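**Same-day dough or overnight? (July bread thread)**

**crumbwitch_mal**

OK so I finally tried the no-knead cardamom loaf from the Hauksdóttir book, the one with the green spine, and I'm in love with it! I've been baking plain white sandwich bread for years and had no idea a dough this sloppy could turn into anything. My kitchen in Malstead runs warm all summer, so mine was ready to shape well before the book said it would be, and I just went with it.

What I want to know is whether the overnight version is worth the fridge space. The book gives both and doesn't pick a side. Also, do you grind your own cardamom or buy it ground?

**p_liapis**

Overnight, every time! The flavor is so much deeper, and you can bake before breakfast with your eyes half shut. I mix after dinner, give it 2 folds, cover it and go to bed. Grind your own, too. The jar stuff smells like a closet by the second month.

Get a deep bowl for it if you haven't got one. A deep one makes it much easier to see how far the dough has come up. 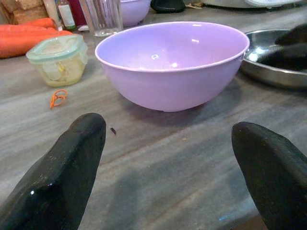 *The purple bowl. Cheap, light, rinses clean.*

– Prodromos

**oven_door_ajar**

I'm going to disagree with Prodromos, cheerfully. For a plain loaf, sure, go overnight. With cardamom and that much honey I find the long rest makes it a little sour, and the sour fights with the spice. I've done the same-day one 17 times (I keep a notebook, don't judge me) and the overnight one maybe half as often, and my family always finishes the same-day loaf first.

Agree on grinding your own, though. Mortar, pinch of sugar, done in a minute.

**p_liapis**

> I find the long rest makes it a little sour

How much yeast are you using? If you keep the full amount AND leave it all night, then yes, it gets boozy. I cut it way down. Try half of what the book says and put it in the coldest part of the fridge. I'd love to hear what you think after that, because this loaf at its best is the best thing I bake.

**crumbwitch_mal**

Ooh, I used the full amount, so good to know before I try it. The book really doesn't mention cutting it! I checked both pages.

Does anyone put the honey in at the start? I forgot mine and had to squish it in with wet hands after the first rise. Messy – but the swirls were so pretty.

**Theodorakopoulos_P**

Pantelis here, long-time reader, first post in this thread. Honey at the start, whisked into the water, then the flour on top. I do it the way my aunt did, water first, and I never get dry pockets at the bottom.

On the big question I'm with the same-day people, but for a silly reason: I like being around for it! I love poking it and watching it wobble. Overnight dough does all its best work while I'm asleep.

For anyone new, I lay out my stuff before I open the flour:

- Water, honey and salt first, stirred until the honey is gone.
- Flour next, then the yeast on top.
- Metal bowl for the seeds and topping, purple one for the dough, ladle close by for adding water a bit at a time. 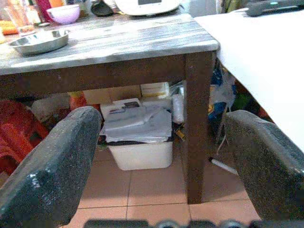
## Split from main thread: flour questions

**resness_rye**

Moving this down here so it doesn't swamp the other talk. Has anyone tried the loaf with part rye? I get a coarse one from the mill at Skomivport and it is fantastic in crackers, so I'm dying to use it in everything.

**oven_door_ajar**

Yes! Go easy. A fifth rye is lovely, a third and it spreads like a pancake. Add a splash more water too, it's thirsty stuff.

**p_liapis**

I'd go higher than a fifth if you bake it in a tin. Free-form, no, she's right.

**resness_rye**

Tin it is. My oven has one setting that works and it's "very hot," so wish me luck.

**crumbwitch_mal**

Good luck!! Post the crumb. Mine's going in the fridge tonight with half the yeast, and if it comes out sour I'm switching to team same-day.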